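Electrical tape

Electrical tape, also called insulating tape, is a pressure-sensitive tape used to cover and insulate wires and other parts that carry electric current. It is sold in rolls wound on a cardboard or plastic core. Black is the most common color. Related tapes with a cloth backing are used to bundle wires in vehicles and are usually called harness tape.

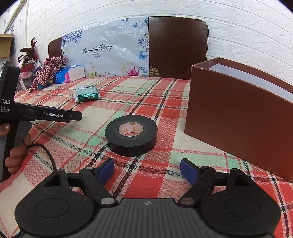
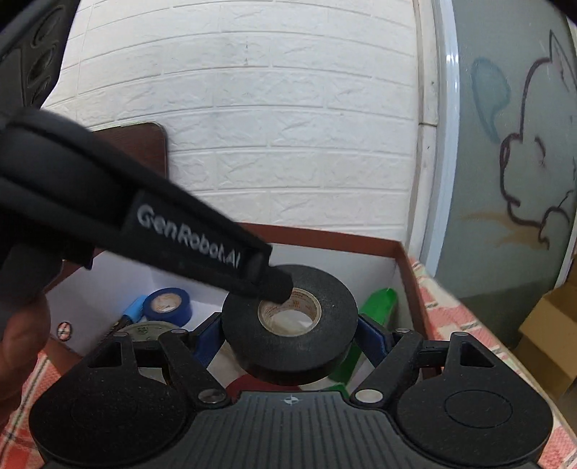
Black tape wound on a printed cardboard core.

Backing materials

Most electrical tape for household use has a backing of soft vinyl (PVC). Vinyl stretches, so the tape can be pulled tight over an uneven shape such as a wire splice. It has a smooth surface that may be matte or glossy depending on the maker and on how the roll was slit.

Cloth tapes are made from woven cotton or polyester, or from a fleece of bonded fibers. They do not stretch much. Fleece types have a fuzzy surface and are chosen for wiring inside a car's cabin, where bare cables would rattle against trim. Cloth tape is not a substitute for vinyl tape over a live conductor unless the maker rates it for that use.

Rubber tapes are a third group. They carry little or no adhesive and bond to themselves when stretched. A layer of vinyl tape is often put over them as a cover.

Adhesive

The adhesive on vinyl tape is usually rubber-based. It grips at once but can be peeled off, and it leaves more residue as it ages. Acrylic adhesives are common on cloth tapes and hold up better to heat. Neither type sticks well to an oily or dusty surface.

The core

The core is the tube on which the tape is wound. Paper cores are made by winding strips of board in a spiral and cutting the tube to width. The inside of the core is a common place for printing, as it remains visible until the roll is used up. It may carry the maker's name, the size, and approval marks. Repeated printing is applied to the paper before the tube is wound, and a small break in the pattern can sometimes be found at the seam.

Large rolls are made for workshops and wiring plants. Small rolls are more usual in home toolboxes - they fit in the palm and can be passed behind a cable in a tight space.

Use

Vinyl tape is normally applied with a half overlap, so that each turn covers half of the one before it and every point has two layers. The tape is stretched a little while wrapping. The last turn is laid down without tension, which keeps the end from lifting, a fault electricians call flagging.

In harness work the wrap may be full, spaced in an open spiral, or limited to short bands at set points. In the Greneck workshop manual, Morfudd Vaughan gives a band spacing of 200 mm for straight runs and closer spacing at branches. Harpreet Li's notes in the same manual advise cutting cloth tape with scissors where a neat end is wanted, although many cloth tapes can be torn by hand.

Electrical tape is also used for jobs that have nothing to do with insulation, such as marking cables, wrapping the handles of tools, and holding bar tape in place on bicycles.

Colors

Colored vinyl tape is used to mark phase, neutral, and ground conductors. The meaning of each color differs from country to country. Black tape is often preferred outdoors because the carbon black in it slows damage from sunlight.

Storage

Rolls are best kept in a cool, dry place and laid flat on one side. A roll left standing on its edge in a warm place can go out of round. Heat also softens the adhesive, which may ooze from the sides and pick up lint and dust. Old tape may come off the roll in a narrow strip or leave its adhesive behind on the layer below - in either case it should be thrown out.

See also

Duct tape
Friction tape
Heat-shrink tubing
Self-fusing tape
Wiring harness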